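Ich kaufe keine Ordnungsboxen mehr

Gestern war ich mal wieder nur kurz im Möbelhaus, wegen einer Glühbirne, und wer mich kennt, ahnt schon, wie das ausging. Ich stand zwanzig Minuten vor einem Regal mit Stoffboxen und habe ernsthaft überlegt, ob mein Leben mit einer Box in Sandbeige ein besseres wäre. Dabei habe ich zu Hause schon einen ganzen Schrank voll davon! In manchen liegen, kein Witz, andere Boxen.

Ich glaube inzwischen, dass wir uns mit diesem Aufräumkram gewaltig in die Tasche lügen. Man kauft eine Kiste, wirft alles hinein, was auf dem Sideboard herumlag, und fühlt sich zwei Tage lang wie ein neuer Mensch. Das Ladekabel vom alten Handy ist aber immer noch da. Der Schlüssel, von dem keiner weiß, wozu er gehört, auch. Man sieht sie bloß nicht mehr, und beim nächsten Suchen kippt man dann den ganzen Inhalt aufs Bett und flucht.

Meine Freundin Bezawit sieht das völlig anders. Bei ihr hat jedes Ding seinen Platz, die Batterien wohnen bei den Batterien und das Geschenkband ist nach Farben sortiert (nach Farben!). Sie sagt, ich hätte einfach das falsche System. Kann sein. Ich habe es ja versucht, letzten November, mit Etiketten und allem Drum und Dran. Am Ende stand auf drei Kisten »Diverses« und auf einer »Diverses wichtig«. Die habe ich seitdem nicht aufgemacht.

Was mich wirklich ärgert, ist das Geld. 300 Euro habe ich in einem Jahr für Kisten, Körbe und Schubladeneinsätze ausgegeben, ich habe die Kontoauszüge durchgesehen und mich danach erst mal hingesetzt. Dafür hätte ich übers Wochenende wegfahren können, an einen Ort ganz ohne mein Zeug.

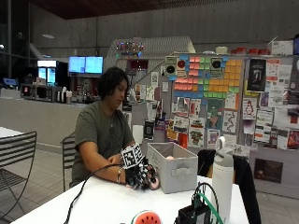

Graue Stoffbox mit Griffloch, hier auf dem Tisch.

Das Argument für die offene Box lautet ja immer, man komme so leicht dran. Stimmt schon – aber man kommt eben auch leicht dran, um noch etwas hineinzuwerfen. Eine Schublade muss man wenigstens aufziehen, da denkt man vielleicht eine halbe Sekunde nach. Mein Onkel Hubert hatte für seine Schrauben alte Marmeladengläser, die haben nichts gekostet, und er fand darin alles auf Anhieb.

Also mache ich es jetzt andersherum: Erst wird aussortiert, und was übrig bleibt, muss in das passen, was schon im Schrank steht. Passt es nicht, kommt noch etwas weg. Bezawit gibt mir bis Ostern. Die Glühbirne habe ich übrigens vergessen, ich muss also morgen noch mal hin.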